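Pranddale Martial Arts Forum - Instructional Media

Staff or sword first?

Pidton_Secretary
Members who have completed the 14 lesson staff course from Vistel are asked whether it suits beginners. Our hall has 50 copies on offer.

lowstance80
It does not, in my view. The footwork is assumed from lesson two onwards.

Skinner
I must disagree. The footwork is set out fully in the booklet - few people read it.

lowstance80
The booklet covers stances only. Turning steps are absent, and I would advise the sword course first.

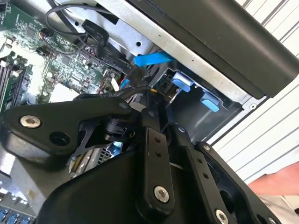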